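4. Connecting the Gruvolex plug-in timer

Read this section to the end before you put the timer on the wall. The timer is for indoor use only. It controls one device, for example a table lamp, a fan or a small aquarium pump.

4.1 Before the first use

The timer has a small battery inside, which keeps the clock when there is no power. From the factory this battery is empty.

1. Plug the timer into a wall outlet that always has power. Do not use an outlet that is controlled by a wall switch.
2. Leave it for 36 minutes. During this time the display can stay dark or show lines without meaning. It is normal.
3. With a pencil or a paper clip, press the small button RST and hold it until the display shows 12:00.
4. Release the button. The two dots between hours and minutes start to blink.

Note: If the dots do not blink, repeat step 3. If they still do not blink, try a different outlet before you contact the dealer.

4.2 Setting the clock

1. Hold the CLOCK button during all of the following steps.
2. Press DAY until you see the correct day.
3. Press HOUR and then MIN. When you keep the button pressed, the numbers run faster.
4. Release CLOCK.

The timer does not change to summer time by itself. In March you must add one hour by hand, or press CLOCK and HOUR together one time. Saved programs stay as they are.

4.3 Making a program

You can save up to eight programs. Every program has one ON time and one OFF time.

1. Press PROG. The display shows 1 ON.
2. Set the day or the group of days, then the hour and the minute.
3. Press PROG again. The display shows 1 OFF.
4. Set the OFF time in the same way.
5. Press PROG to continue with program 2, or press CLOCK to finish.

Note: If two programs overlap, the OFF command is stronger. A lamp that goes dark too early has usually this reason, so please look first at your list of programs.

To erase a program, go to its number and press RST shortly. Be careful - a long press erases everything, also the clock.

4.4 Choosing the outlet

The body of the timer is wider than a normal plug. On an outlet with two sockets it can cover a part of the second one. Put the timer in the lower socket if you want to keep the upper socket free.

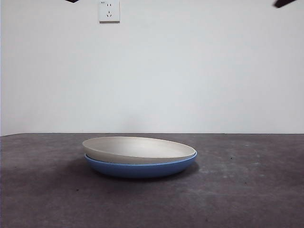 1. Switch off the device that you want to control.
2. Push the timer fully into the socket. No metal of the pins should be seen.
3. Plug the device into the front of the timer.
4. Switch on the device with its own switch and leave it in this position.
5. Press MODE until the display shows AUTO.

CAUTION: Do not connect more than 150 watts when the load is a motor. The limit is printed also on the back side of the timer.

CAUTION: Never plug one timer into another timer, and do not use it with heaters or irons.

CAUTION: If the timer becomes hot or makes a humming noise, unplug it and do not use it again.

4.5 Cleaning and spare parts

Unplug the timer and wipe it with a dry cloth. Do not use alcohol - it makes the window of the display cloudy.

The protective cover for the buttons can be ordered separately from Tsakiris, our spare parts partner, with order number 247. For the wall holder see section 6.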